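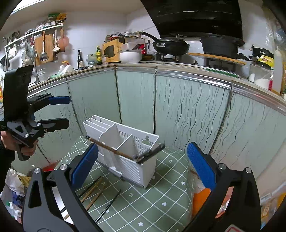
Coltov asked, after reading the previous report, why thin objects still account for most of the planner's rejected grasps when the perception scores had gone up. The answer takes up most of this report, as it changed the order of work.

Kiltport manipulation software: progress report to the Zuccaro fund
12/12/2022

1. Work on segmentation

The household set now holds 688 demonstrations, of which 208 involve chopsticks, skewers or other long thin items. The old segmentation model was scored on pixel overlap. On a pile of crossed sticks it could score well while joining two sticks into one, and the planner then received a single object with a centre line that did not exist. Overlap therefore rose between releases and grasp quality did not.

We have replaced the score with one that compares end points and centre lines for each stick. The model was retrained on the same data. Merged pairs are now the smaller part of the error. The larger part is dark sticks on dark or patterned ground, where one end is often lost.

2. Planner

The grasp planner used to rank candidates by distance from the object's centre. For crossed sticks that places the jaws at the crossing more often than not. It now takes the crossing points from perception and excludes a margin on each side. The margin is set in one configuration file and is currently 10 mm.

Ordering has also been added. The planner picks the stick with the fewest others lying over it, then asks for a new view before planning again. The extra view adds around 3 seconds to each pick. We consider this acceptable for now and have not tried to shorten it.

Placing into a divided holder is less advanced. The compartment walls are found reliably from above, but the controller still treats the stick as rigid in the jaws and makes no allowance for it turning on contact with the rim. A compliant insertion routine exists on a branch and has been run in simulation only.

3. Tooling

Celov, our replay tool, can now step through a demonstration with the planner's candidates drawn over it. Reviewers can mark a candidate as wrong and give a cause from a fixed list. The marks are stored with the demonstration and survive a re-run. Import of older recordings fails where the two grippers have clocks that disagree; a correction is written but not merged.

4. Outstanding

Insertion routine to be moved from simulation to hardware in January.
Labelling of dark sticks to be checked by a second reviewer.
Clock correction to be merged before any further recordings are imported.

No change to the budget is requested for this period.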